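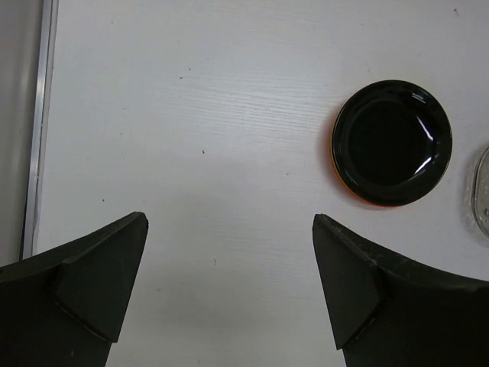
5 min read

Call for participants: does the bowl matter?

Sistumwood Tableware Study, autumn round

Every year or so somebody publishes a claim that food tastes better, fills you up faster or seems more expensive when it is served in the right dish. Black makes it saltier. Round makes it sweeter. A heavy rim makes you eat less. We have read a good many of these claims and we don't believe most of them. The groups were small, the soup was different from one day to the next, and in more than one case the people tasting could guess exactly what they were supposed to say.

So we are running our own, and we need people to eat out of bowls.

What we are testing

The study compares a glossy black dish with an orange-red lower edge against a clear container. The food put into the two will be identical, from the same pot, at the same temperature, in the same amount by weight. You will eat from both and fill in a short form after each. There will be a white tabletop, a spoon, a glass of water and no music.

The black one is the kind of dish that gets called "restaurant style" in catalogs, a description we would like to see retired. It has a wide rim that slopes down into a darker round well. Sellers say that a dark interior makes food look richer and that a wide rim makes a portion look generous. Other sellers say a wide rim makes a portion look small and refined. Both of these can't be right at once, and we suspect neither holds up very well when the eater is hungry.

The clear one is a fair opponent. You can see what you are getting from the side, and it makes no promises.

We should say plainly that we may find nothing. If the dish makes no difference to how people rate the food, that is what the report will say, on the first page and in ordinary language. If it does make a difference, we'll be annoyed for a while and then publish that.

Who we want

We are looking for 300 adults, 18 or older, who live close enough to get to our tasting room in the Rolleck building twice. You don't need a trained palate. We would prefer you didn't have one, or at least that you kept quiet about it. People who cook for a living are welcome but will be grouped separately.

You can take part if you:
- eat plain vegetable soup, plain rice and unsweetened yogurt without a struggle
- can see the color of a dish in normal indoor light, with glasses or contacts if you wear them
- can do two sessions on two different days
- can read and fill in a form in English

You can't take part if you:
- have an allergy or intolerance to milk, celery, onion or wheat
- have a cold on the day (call us and we'll move you)
- design, make or sell tableware, or live with someone who does
- took part in the spring pilot

That last one rules out some very nice people and we're sorry about it. They know too much. So will you, a little, after reading this page. Everyone who signs up reads the same page, and we have written it without telling you which result we would bet on for any particular food. If you think you've spotted a hint, you are probably wrong.

What you'll do

Each session takes 50 minutes, most of it waiting between foods. You come in, put your phone in a locker and sit down at a table. Someone brings you a dish. You look at it, eat as much or as little as you like, and answer questions on a sheet of paper: how salty, how sweet, how filling, how much you would pay for it, whether you would want it again. Then you rinse with water and wait 14 minutes before the next one. You may bring a book. Please don't bring a book about food.

We weigh the dishes before and after you eat. It isn't a judgment on your appetite and the number goes down under a participant code, with no name attached. Please don't clear a dish to be polite, and don't leave half of it to be polite either.

Eat normally on the day, but have nothing except water for two hours before your slot. No strong mints, no gum. Skip perfume and aftershave. Coffee is where people tend to cheat, and it does show up in the ratings, so if you've had a cup just tell us and we'll book you a later time.

Sessions run from late September into November. Slots start at 10:30 a.m. and the last one begins at 5 p.m. We know that's hard for people with regular jobs. There are a few 6:30 p.m. slots and they go quickly.

What you get

A $40 grocery card when you finish both sessions, or $15 if you stop after the first for any reason. You don't have to give us the reason. We'll also send you the results, including the dull tables, if you check the box on the form. We don't give away the dishes – please stop asking, pilot group.

Who is paying

You should ask this of any food study, so here it is. The money comes from Sarmiento, a kitchenware distributor that stocks both dark dishes and clear ones and would presumably be happy to hear something flattering about either. Sarmiento doesn't see the ratings before we publish, doesn't choose the foods and can't stop the report. Those terms are in the contract and you can read that page of it at the front desk. The scheduling is handled by Alo, who get your name and phone number and nothing you write on your rating sheets.

If you still think this smells like marketing, we would like to have you in the study more than most.

How to sign up

Fill in the interest form at the front desk in Room 446, or call the desk between 9 a.m. and noon and we'll fill it in with you over the phone. It asks for your age range, any allergies, what you do for work and which times you can make. It does not ask what you think of black dishes.

We expect more forms than places. The mailing list already has 1,000 people on it, although going by the pilot, plenty of those will lose interest once they hear about the yogurt. Places are drawn at random within each age group, so signing up early won't help you, and signing up twice will get both forms removed. You'll hear from us either way by the middle of September.

The Rolleck building has an elevator and a step-free entrance on the parking lot side. If you need a different chair, a larger-print form or someone to read the questions aloud, write it in the comments box and we'll have it ready.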